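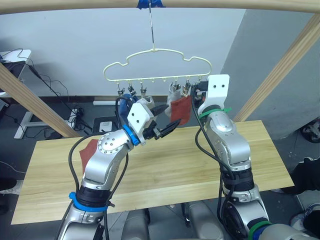 Fotusley Writers' Forum – Short Fiction & Film Group

Word limit and screen time for a short film script

I have a 2,000-word short story set on a commuter train and want to adapt it for the Pirkitz shorts program. The narrator only watches people. How much of the narration should stay as voice-over?

Kirner
Cut it to the lines that carry facts the camera can't show. My last adaptation had 700 words of narration in the first draft and 74 in the shooting script. Read the script aloud with a timer – one page per minute fails when most of the page is voice-over. Put each narrated line next to the action it covers, marked V.O.

Koutsoukos
depends on the story. I left all of mine in and it got accepted

Pirkitz_reader66
Check the format rules before cutting. The April version counts V.O. as dialogue, so it goes in the dialogue column of the breakdown sheet. Title cards are counted separately.

Contact the moderators | © Fotusley Writers' Forum | Back to top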